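Open enrollment, closed windows

Our plan at Tisgate changed hands in January, which is how I came to spend my lunch hour getting to know Kistitz, the new administrator. The welcome letter promised a smooth transition. It also gave my new member number, which the member website did not recognize.

I called. I was caller 22 in line, and the recording thanked me for my patience before I had shown any. When I got through, the representative was very kind and explained that my old plan had ended, my new plan had started, and I was enrolled in neither – at least on her screen. She could see my dental coverage, though. It belonged to someone named Hong.

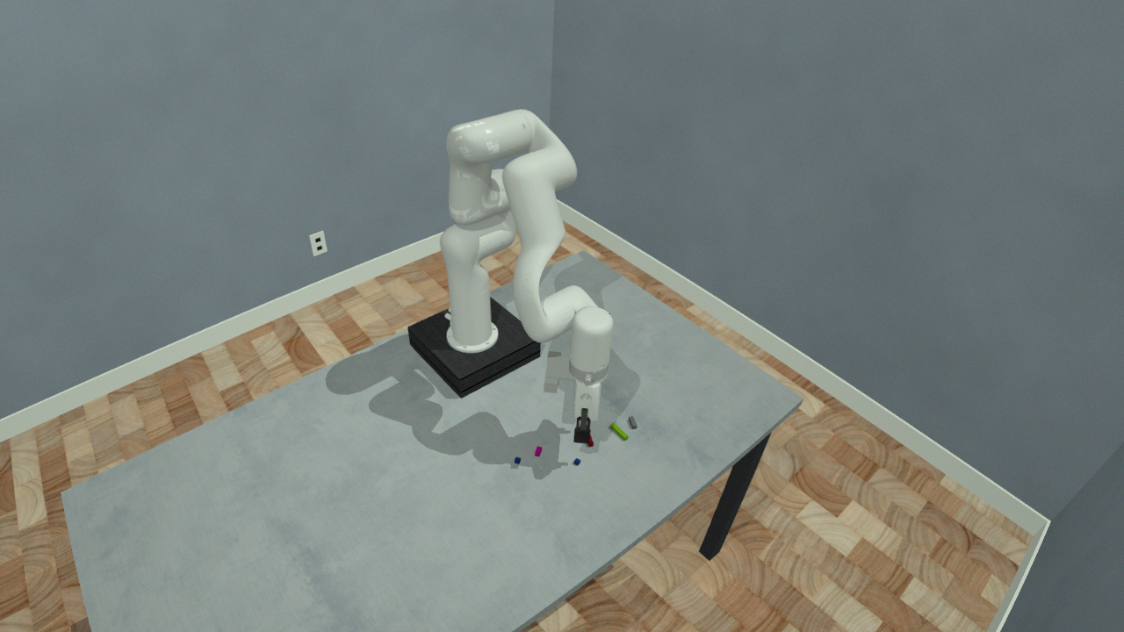 The fix was a five-page form, faxed. I asked if I could email it. I could, but then someone would have to print it and fax it, and that took longer. Sylvie MacLeod in payroll still has a fax machine and has become the most popular person on our floor.

Meanwhile my pharmacy wanted $676 for a refill that used to cost me $5. I paid for half of it and went home to read up on deductibles. Mine is now $2,635, up from a number I had only just learned by heart.

If your card hasn't come yet, call before noon and ask for the enrollment desk, not member services. Sylvie has blank forms. Bring your own cover sheet.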